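Caderno de oficina — Sala Gruvton
Novembro, período da tarde
Registo: Liudmyla Koval
Presentes: Petro Marchuk, Rainer Albers (a partir das 15h30)

Assunto: disposição do conjunto de cozinha sobre a mesa branca.

Retomou-se a lista Ferngate na versão revista por Petro Marchuk. Mantêm-se o prato oval com o frasco de ketchup deitado, os morangos de brincar e o escorredor verde-menta. A laranja fica fora do prato, conforme combinado na sessão anterior. A banana descascada permanece na taça azul — a proposta de a passar para o prato não foi aceite.

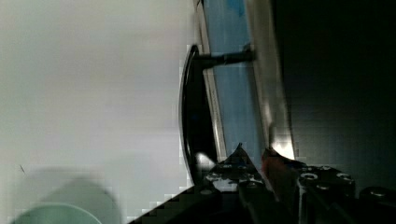
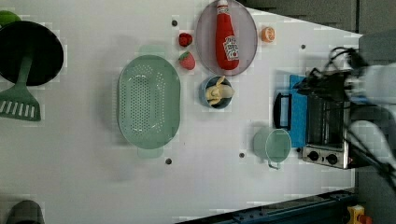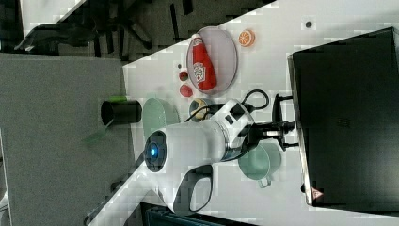

Quanto à arrumação, as peças de uso continuam sem lugar próprio na prateleira. Propõe-se reservar a caixa 33 para a fruta de brincar e a caixa 51 para copos medidores, canecas e taças. A espátula deverá ser guardada juntamente com a frigideira, a fim de evitar a procura que atrasou o início dos trabalhos.

Rainer Albers observou que os furos de parafuso do tampo retêm migalhas de borracha e pediu que se passe o aspirador antes do pano. Fica registado. Não se deve usar produto abrasivo no tampo.

As etiquetas encomendadas à Arriaga chegaram: 200 unidades, formato pequeno. A cola parece fraca sobre plástico liso; convém experimentar numa peça antes de etiquetar o conjunto inteiro.

Pendente:
— confirmar com Svyatoslav Stasiv se a tábua azul pertence a este conjunto ou ao da Skarside;
— rever a designação «prato lilás», que na lista antiga figura como «travessa»;
— devolver a chave do armário à secretaria.

Sala fechada às 18h10. A lista corrigida segue para Ronaldo Baluyot, com cópia neste caderno.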